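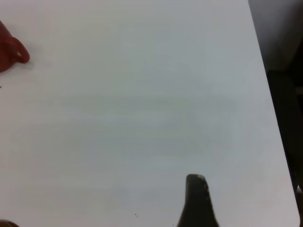 I just set up a coffee corner on my white table and I'm so happy with it! My one trouble is keeping the beans fresh. I bought two bags of the Ornden dark roast and they go flat before I get to the end. I do love the look of the red mug against all that white, so I'd like to keep everything out where I can see it. Can I leave beans in a glass cup, or is that asking for stale coffee?
Kivier

Oh, glass is lovely for this, but only for what you'll grind soon! I fill mine in the morning and the rest stays in a closed tin in the cupboard. My setup is close to yours — beans, lid, little spoon, mug. 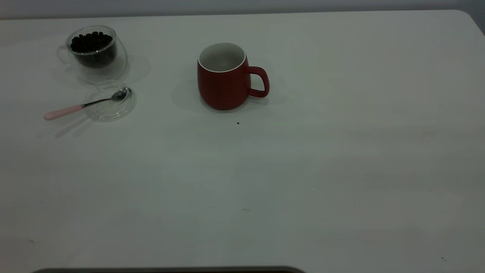

Beans in the double-walled cup, with the red mug

Dark roasts show their oils fast, so buy small bags and use them up within 2 weeks of opening. Mine taste great right up to the last scoop. Keep the cup out of the sun too.
Regula Thaler

what she said. freezer works too if you seal the bag, mine went 7 weeks and tasted fine to me

Oh and rest your spoon on something! Saves so much wiping.

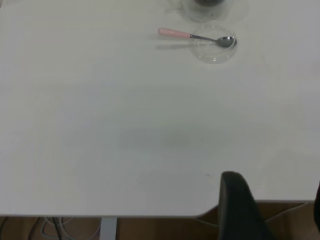 Pink-handled spoon resting on clear glass

any small dish will do, I got mine at a yard sale and I use it every single day
Auer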